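Search this blog
Search

Relabeling the failures

4 Nov 2021

Nga Phan asked me last week why our cloth policy got better when we hadn't collected anything new. The short answer is that we stopped throwing away the bad demonstrations.

We had 500 two-arm demonstrations of picking up small cloth items and putting them in a basket. Vinh Đồng had marked over 40 of them as failures, mostly because one gripper let go early. We used to drop those before training. This time Leonie cut each one at the moment it went wrong, kept the first part as normal data, and gave the rest a separate label that the policy sees as an input. At test time we only ask for the good label.

On the same 13 test layouts as in January, the policy finished 2 more than before. That is a small gain and I wouldn't lean on it yet. What I trust more is the timing – the arms now wait for each other before lifting, and the old version often didn't.

Cutting the episodes by hand was slow. Huệ Sầm wants to try finding the cut point from the gripper current. I'll post the training settings once I've cleaned up the config file.
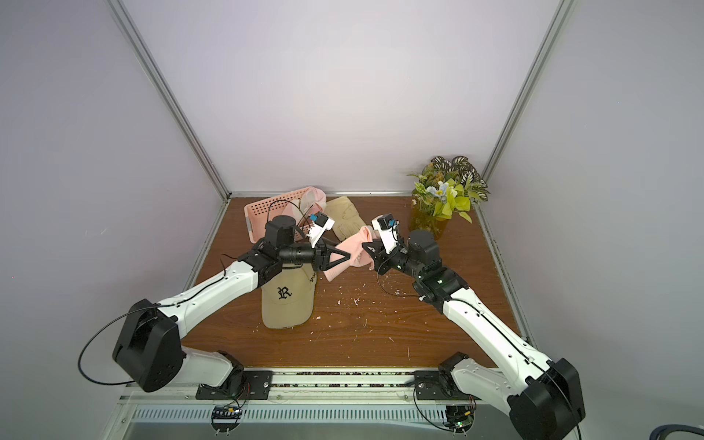

Both grippers on the pink cloth, basket behind.

Recent posts
Wrist cameras and cable strain
Notes on action chunk length
Moving Fluvell to the new logger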